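Vier Nächte Drilholm, und was ich beim nächsten Mal anders buche

Im Mai waren wir zum zweiten Mal auf Drilholm, diesmal mit Kind und in der Ferienanlage von Huttunen am Nordufer. Weil nach dem letzten Beitrag einige nach den Kosten gefragt haben, schreibe ich sie gleich an den Anfang: 977 Euro für 4 Nächte, zwei Erwachsene und ein Kind, mit Frühstück und Fähre. Die Anreise bis zum Fährhafen kommt extra dazu.

Gebucht haben wir über Trestolgate. Das ging schnell, nur die Bestätigung für die Fähre kam getrennt vom Gutschein für die Hütte und landete bei mir im Spam. Wer dort bucht, sollte also auf zwei Mails warten. Am Anleger in Drolent wollten sie beide Ausdrucke sehen, das Handy reichte nicht. 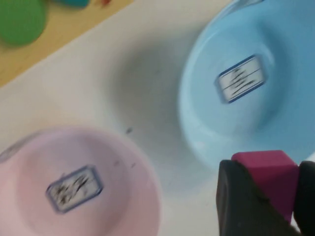 Die Hütten haben eine kleine Küchenzeile mit zwei Platten und einem Kühlschrank, der nachts laut ist. Töpfe sind genug da, beim Geschirr wird es für Familien knapp. Wir nehmen deshalb inzwischen eigene Plastikschüsseln mit, eine rosa und eine hellblau, dann gibt es morgens beim Müsli keinen Streit darüber, welche wem gehört. Ein Laden ist 400 Meter entfernt und schließt um 18 Uhr. Brot muss man dort am Vortag bestellen, sonst ist es weg.

An der Rezeption saß meistens Lempi Tikkanen. Sie hat uns ohne Aufpreis von Hütte 2 in eine andere umgebucht, nachdem die Dusche am ersten Abend nur lauwarm wurde. In der neuen war alles in Ordnung, allerdings sieht man von dort auf den Parkplatz und nicht aufs Wasser. Mir war die Dusche wichtiger.

Am dritten Tag hat es durchgeregnet. Die Bootstour mit Ruairi Gunn fiel aus, das Geld hatten wir am nächsten Morgen zurück. Das Hallenbad der Anlage war wegen Wartung geschlossen, was auf der Buchungsseite nirgends stand. Also blieben wir drinnen und haben gespielt.
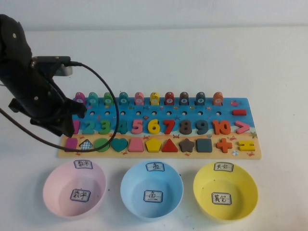
Holzpuzzle auf dem weißen Tisch

Die Rückfahrt geht um 9.40 Uhr oder erst wieder am späten Nachmittag. Wir hatten die frühe Fähre und mussten die Hütte bis acht geräumt haben, mit Kind ist das sportlich. Nächstes Mal nehme ich die späte und frage vorher, ob wir das Gepäck an der Rezeption lassen können. Die Endreinigung war übrigens im Preis drin, Bettwäsche auch, Handtücher nicht.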